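About Taltwood Device Intake

Taltwood receives, checks and grades used smartphones for resale. The company handles phones only. Tablets, watches and laptops are returned to the sender unopened.

The business was started by Helju Kalniņš and Sorin Omerović as a repair counter in Skandville. Repair work was dropped after the third year and the premises were refitted for intake and grading. There are now 16 employees on one site, in two sections — receiving and bench.

Receiving

Cartons are opened on the day they arrive. Each phone is logged by model and storage size, given a tray number, and held until its account lock status has been confirmed. Phones that are still locked to an account stay on the holding rack for 49 days. If the sender has not released the lock by then, the phone is shipped back at the sender's cost. Batteries with visible swelling are not graded. They go to the metal cabinet by the loading door and are collected under a separate contract.

Bench

Harish Venkataraman is in charge of the bench section. Inspection has 5 stages: frame, glass, display, ports and buttons, and function. A phone that fails at any stage still completes the others, so the report sent to the customer is always full length. Display inspection is done with the screen on, first on a plain white field and then on a plain gray one. Bench tops are wiped down at each shift change. Metal tools are kept in the drawer and are not laid on the bench next to a phone.

Grades are A, B, C and Parts. The grade describes cosmetic condition only. Function results are listed separately and do not raise or lower it. Frame wear is recorded by edge (top, bottom, left, right), with corners counted as part of the longer edge. Polishing is not offered.
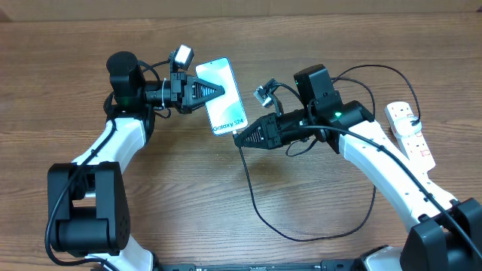 Galaxy S24 at the table. Photo: Vesna Dumitrescu / Taltwood

Phones are held by the edges during handling. Contact with the display is limited to the touch test, which comes last in the function stage. After grading, the phone is placed in a sleeve, sealed, and returned to its original tray position. The tray number stays with it until dispatch.

Reports and records

Customers receive one report per phone and one summary per lot. Disputed grades are re-inspected by a second person who has not seen the first report. Sepehr Soltani handles disputes and lot records. Requests must quote the lot number and the tray number — a model name alone is not enough to find a phone.

Visits to the site are by appointment. The receiving door is closed to visitors during unloading.

Related
Grade definitions, A to Parts
How to pack a lot for shipment
Account locks: what to do before sending
Predarero tray labels: sizes and placement
Summer receiving hours, June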